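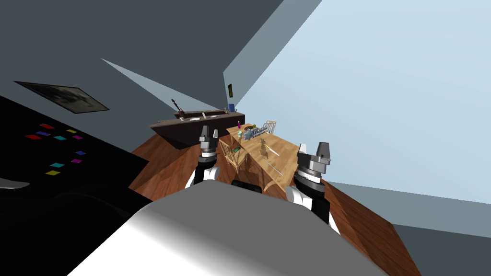
Küchenszene in der Simulation, Blick über den Roboterkörper auf den Tisch

hallenkrebs schrieb:
Guten Abend zusammen, ich sitze seit Mittwoch an der Tatelen-Küche und wollte euch endlich einmal zeigen, wie weit ich bin (hat ja auch lange genug gedauert!). Gelernt wird nur aus Kopf- und Handgelenkbildern, ohne Tiefe, und die Kopfkamera bekommt pro Episode eine zufällige Verdrehung mit. Mit der Rotation trainiert komme ich auf 75 Prozent erfolgreiche Griffe zum Messer, bei 200 Durchläufen je Seed und 3 Seeds. Trainiert habe ich auf 3380 Demonstrationen aus Merncombe. Noch ein Blick auf Kühlschrank und Tisch, beide Arme nach vorn gestreckt: 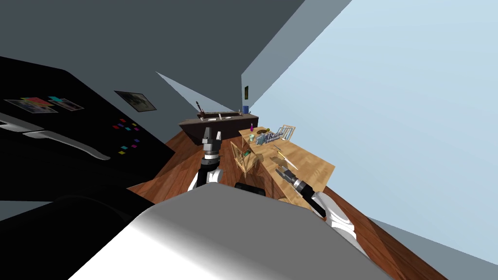

Antwort 1
koven_fan schrieb:
Schön, dass du das teilst, und die Magnete am Kühlschrank finde ich herrlich! Beim Ergebnis bin ich trotzdem skeptisch, sei mir nicht böse. Wer so stark dreht, macht die Aufgabe doch vor allem künstlich schwer. Im Koven-Labor steht die Kamera fest, und da würde ich die Rechenzeit lieber in mehr Objekte stecken. Hast du einen Lauf ganz ohne Handgelenkbild?

Antwort 2
hallenkrebs schrieb:
Nein, böse bin ich gar nicht, die Frage ist berechtigt. Den Lauf ohne Handgelenk habe ich im September abgebrochen, weil mir der Speicher ausging. Ich glaube aber, dass gerade dieses Bild viel trägt: Finger offen, Klinge oben auf der Tischplatte, dazwischen Schriftzug und Schneeflocke.
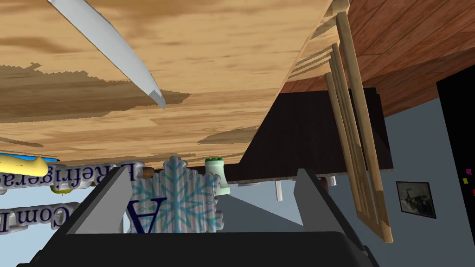
Antwort 3
Cledwyn Phillips schrieb:
Da muss ich koven_fan ein Stück weit widersprechen, so gern ich seine Beiträge lese. Wir haben mit Lysenko dasselbe probiert, und ohne Rotation brach uns alles ein, sobald jemand den Kopf neu montiert hatte. Die Streuung über die Seeds würde ich aber schon gern sehen, lieber hallenkrebs, ein Mittelwert allein reicht mir nicht.

Antwort 4
koven_fan schrieb:
Gut, das mit der Montage lasse ich gelten. Beim Speicher hilft vielleicht eine kleinere Batchgröße, meine Konfiguration schicke ich dir gern per PN.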